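Minutes — Pullmont Wildlife Sleep and Behaviour Group
2/17/25, Grurno field station, back room

Quorum reached once the biscuits were opened. Apologies received from the Oyelaran office, whose road is under water again.

## 1. Previous minutes

Accepted, with one correction: the wombat in item 4 was asleep, and should not have been recorded as "uncooperative".

## 2. Wombat collars

Of the 11 collars fitted last winter, two are still sending data and one is sending data from the bottom of a dam. The battery supplier says the units are rated for burrow use. The meeting would like to know whose burrow.

- Replacement collars to be ordered before the end of February.
- The dam collar to be left where it is until the water drops.

## 3. Night activity paper

The draft runs to 70 pages, a good many of them about grass. Reviewers asked why the animals near the Bondinia fence line rest in shorter bouts than those on the creek flats. Three explanations were offered (dogs, trucks, soil temperature) and each had one supporter. Agreed to report the difference and keep the arguing to a paragraph.

The term "power nap" was struck from the abstract by vote. It may stay in the talk.

## 4. Camera traps

Battery life is fine. Sorting is behind. The first batch of 1000 images from the creek flats has been gone through and is largely swamp wallaby, with a strong showing from one branch. Trimming the branch was approved without debate.

## 5. Money

The small grants round closes soon and pays up to $100 per day for field help, before fuel. Discussion of fuel was lengthy and is not recorded.

## 6. Open day

Moved to the autumn holidays. The skull table was popular last time and will return, with labels at a height children can read. The talk on marsupial sleep will be cut to half its former length — several in the audience had begun a practical demonstration.

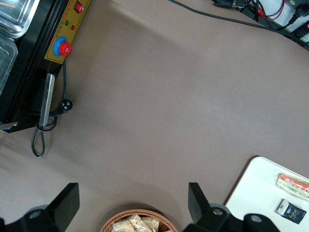

## 7. Other business

- Key to the specimen freezer is missing. The freezer is locked.
- The possum in the roof has been noted. It is not part of any study.
- Next meeting at Oyelaran, road permitting.

Closed when the urn ran dry.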